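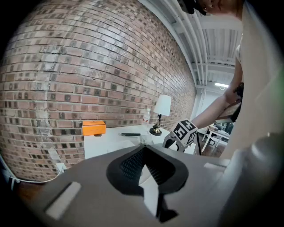 A morning with the people who teach grippers to tidy up

I got to Toltton a little before nine, which Matvii Panasiuk told me was early by their standards, and he handed me a coffee before I'd even found somewhere to put my coat. The place is one long room in an old building in Brultwood, with a brick wall down one side and pipes along the ceiling, and I liked it right away. There's a table against the bricks with a lamp on it, a plastic bottle, a pen and an orange box. I took it for somebody's desk. It's the set!

"Everybody does that," Matvii said. "Someone put their lunch on it last month and we got two recordings of a sandwich before Mira noticed."

Mira is Miroslava Karpenko, and she runs the collecting side. Her job, the way she explained it to me, is to get people to do small ordinary things with a gripper in their hand, over and over, so that a learning system has something to copy. You hold the thing, you reach for the pen, you close the fingers, you put the pen somewhere else. Then you do it again from a different angle. A camera on the gripper sees what the hand sees, and the marker cube on top is for working out where the gripper was the whole time.

I asked how many times a person has to move a pen.

"For the task we're on now, 340 good ones," she said. "Good is the word that hurts. Yesterday I threw out a whole batch where the person was fast and smooth and lovely to watch, and every single time they started from the same spot. The model would learn that pens live in one place."

So what does she want instead? Variety, mostly. She wants the pen turned the other way, the bottle moved closer, a left-handed person, a tall person, somebody who hesitates. She's particularly fond of hesitation (I'd assumed it would be the first thing to go). "If you miss and then fix it, keep that," she told me. "A robot is going to miss. I'd like it to have seen somebody miss before."

Matvii comes at it from the other end. He trains the models, and he'll cheerfully tell you that he used to think collecting was the boring half. Before Toltton he worked on a project called Metden, where all the examples came from one bench under one set of lights. It did beautifully on that bench.

"Then we moved it to the room next door," he said, and made a noise like a balloon going down. "Same objects, different wall. It just hovered."

That's why he doesn't want a plain backdrop anymore. Bricks, cables, a second table farther down the room with stuff on it, people walking by — he wants all of it in there. He asked Mira for a lamp, and she brought in one with a curvy dark stem, and he was so pleased about it that I had to ask why. Lampshades are hard, apparently. They're wide at one end and light, and you can't just grab one like a block. The clear bottle is hard too, for the obvious reason that you can see through it.

They let me have a go. The gripper, which they call Xiao, is heavier in the wrist than I'd expected, and for the first few tries I kept steering it like a pair of scissors. Mira stood next to me saying "slower" in a very kind voice. I did six. She kept three.

"That's a decent rate for a first day," she said, and I've decided to believe her.

We talked for a while about who does this work. There are students, a couple of retired people, and one former piano teacher who is by all accounts terrific. A session is 100 recordings and then you stop, whether you're tired or not. Mira set that limit herself after doing a double one in December and finding that her last stretch was useless. "I watched it back and I was basically throwing the pen at the table," she said.

Did she mind, I wondered, that what she's making is a pile of examples hardly anyone will ever watch?

"Matvii watches them," she said.

"I watch a lot of them," he said. "I can tell who it is by how they put things down."

He hadn't seen mine yet when I left. Mira was already turning the pen around for the next person.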